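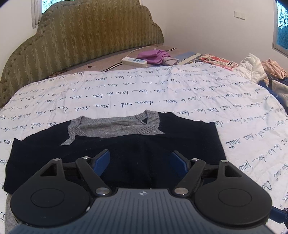

Whose name goes on the prize?

Those of you who came to the spring supper at Landgate will remember that the conversation at the far table got rather lively once the pudding had gone round, and that it was all to do with prizes. Halima Lema had been reading about the Ladetti Medal, which goes each year to somebody working in soil and water science, and she wanted to know why the citation always names one person when the papers behind it have nine or ten authors on them. I promised I'd write something up for the newsletter, and then I went and read far too much, so please forgive me if this runs on a bit!

Let me start with how the thing works, as I'd got it wrong myself for years. I had always pictured a room full of judges reading every paper published that year. In fact they can only consider people who have been put forward, and the invitations to put somebody forward go out to a fixed list. For the Ladetti that list has 191 names on it, nearly all of them past winners, heads of department and members of two or three learned societies. Last year 58 of them sent anything back. So a good deal has been settled before the judges have so much as opened an envelope, and if you happen to work in a small institute a long way from any of those 191 people, your chances of being thought of are slim, however good your work.

Lawal Akande, who sat on the shortlisting panel for the Xia Prize for six years before he retired to our part of the world, was kind enough to talk to me over a pot of tea that went cold twice. He told me the panel was always short of two things, time and letters. A nomination with four warm letters from well-known people got read properly. One with a single letter from a supervisor abroad, sometimes written in a hurry in a third language, tended to slide down the pile, and he is still cross with himself about one of those in particular (he wouldn't tell me whose, and I did ask).

He also said something I hadn't considered, about the long wait. The Xia people like to be sure a discovery has stood up before they honour it, which is sensible enough, but it means the awards made today reflect who was running laboratories twenty or thirty years ago. If the technicians and junior researchers of that time were left off the papers, there is very little a panel can do to put them back on.

Which brings me to Asabe Aliyu. Some of you heard her speak to us in April about the field station at Skarkberg, where she spent eleven winters measuring how meltwater moves through frozen ground. She and her colleagues drilled 152 boreholes, most of them by hand for the first metre or so, and her notebooks from that time are still being used by students who weren't born when she filled them. The station's work has won two awards. Both went to the director, and Asabe found out about the second from a radio programme while she was doing the washing-up.

I asked her whether she minded. She thought about it for quite a while and said that she minded more on behalf of Bukola Usman, who looked after the instruments and worked out why the early readings kept drifting. Without that repair, Asabe says, there would have been nothing worth publishing. Bukola's name appears once, in the acknowledgements, spelt with a C.

There are people trying to do things differently, I'm glad to say. The Skarkberg station now keeps a contributions page for every study, listing who designed the kit, who took the readings and who did the sums. A few smaller awards have begun taking nominations from anybody who cares to write in, and one of them had more than 1,000 last time, which I gather caused some alarm in the office. Lawal Amadi has been arguing for team prizes for as long as I've known him, and he would like me to mention that he has a petition and a pen.

We shall be carrying on with all this at the next Sunday meeting, at three o'clock in the upstairs room at Landgate. Asabe is bringing two of the original notebooks and has asked for clean hands, please. Halima is doing the tea, and if you have a story of your own about somebody who ought to have been thanked and wasn't, do bring it along, or drop me a note beforehand if you would rather I read it out for you.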